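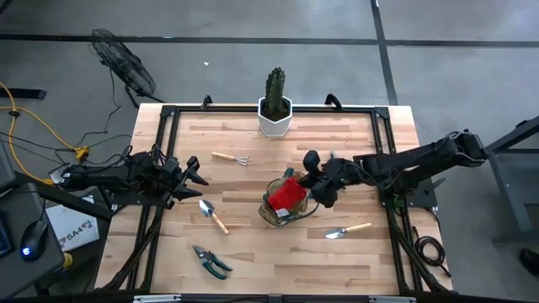 Cetari bench, garden-tools layout: the right gripper on the red object at the mouth of the glass jar, the left gripper open.

Teleoperation moves to the garden set

The Cetari bench has switched from kitchen items to garden tools. Both arms are driven remotely by one operator, and joint positions, gripper commands and video are logged for every demonstration. The target for this set is 800 accepted episodes, recorded in blocks of 50.

Lorena Fuentealba wrote the task sheet. The trowels, hand rake and pruning shears are repositioned between episodes; the cactus stays on the far side of the table as a fixed obstacle. Operators are asked to keep the idle arm still unless the task needs both — small drifts in the unused gripper were showing up in the policies trained on the July data.

An episode is rejected if the operator pauses for more than 3 seconds in mid-grasp or regrasps more than once. Horacio Escobar reviews 20 episodes from each block before the rest are released for training. The glass jar is the harder item, as depth readings through the wall are unreliable and operators tend to approach too low.

New operators should book a practice slot with Nikola Głowacki. Practice episodes go in a separate folder and do not count toward the target.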